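Oct 17, 2022

So, Tovircombe lost again. Five points this time, which is somehow worse than the hammering in June, when I could at least go home early and sulk. I've watched basketball in that draughty little hall for years and I still can't sit through a fourth quarter without chewing my scarf.

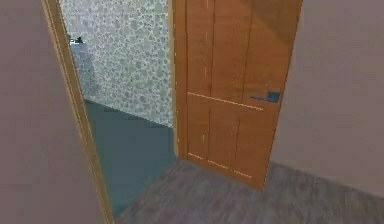
Wooden door, standing open.

Thịnh Bạch was out with his knee, so Vinh Kim had to bring the ball up all night, and you could see his legs go after half-time (mine would have gone in the warm-up!). He still hit a ridiculous three from the corner to put us level. Then Plarkon called a timeout, switched to a zone, and we just passed it round the outside like it was too hot to hold.

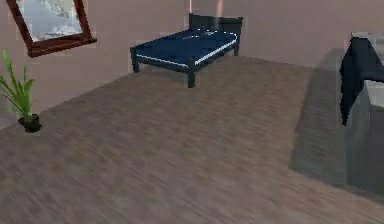 I do think Duyên Lý got her rotations wrong, and I say that as a fan of hers. Why take Thắng Ngô off with four fouls and leave him sitting there until it's over? He was the only one getting rebounds. Let him foul out, I say – at least he'd have been on the court.

The crowd was good, mind. They announced 900, and it sounded like 1,000 when Vinh's shot dropped.

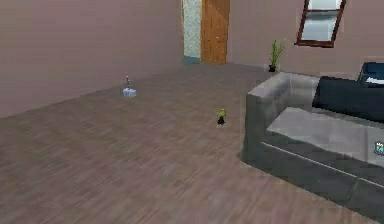
Next up is Lundgren away, and they've got a centre the size of a bus shelter. I've already booked my seat on the coach.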